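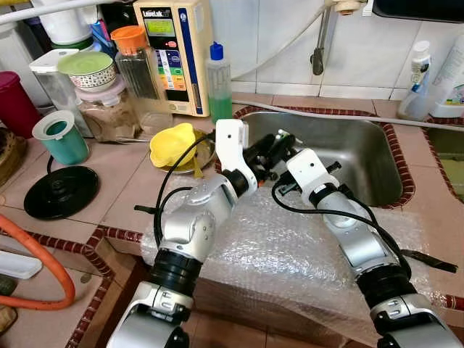

Two-arm setup at a kitchen sink, with bubble wrap over the front of the counter.

Home Guides Safety Rules Downloads Contact

Filed under: Working Rules > Robots in Home Kitchens

Last updated: February 22, 2018

How to Prepare a Sink Station for Two Arms

These rules were written for the Zernside kitchens and are now used also in Pruvasitz. They are our house rules and do not replace the manual of your arm or the safety law of your country. Please read all steps before you switch on the power.

Step 1. Look at the counter before you touch it. In a home kitchen the counter is rarely clear. Jars, cups, a water machine, the base of a kettle: all of them can stay if the family wants them there, but each one must be outside the reach of both elbows. Check the elbow and not only the gripper. In our log the elbow made more contacts than the gripper did.

Step 2. Find everything that carries gas, water or current. Follow each hose and cord with your hand from one end to the other. A gas hose must never lie where an arm, a base or a foot can press on it. If you cannot move it, move the station. Unplug the kettle base.

Step 3. Cover the front edge. Bubble wrap is allowed for this purpose, but it must be fixed with tape on at least two sides. Loose wrap can be pulled into a joint. The same is true for straps, so tuck the free end away or cut it.

Step 4. Guide the cables. The cable from each wrist needs a loop large enough for the full turn of the wrist, and no larger. Turn every wrist by hand to both limits, with power off, and watch the loop.

Step 5. Set the distance between the grippers. Over a sink the two grippers often work close together, above the same small area. In the Frandsen controller we set the minimum gap to 20 mm for normal work. If the task needs the fingers to meet, use the slow mode, which is limited to 116 mm per second.

Step 6. Test the stop button. One person holds it during the whole session and does no other job. Write the test in form 409 before the first motion.

After the session, park the arms away from the sink, switch off, and only then take off the cover. The checklist for cleaning the grippers is in the Brinis folder.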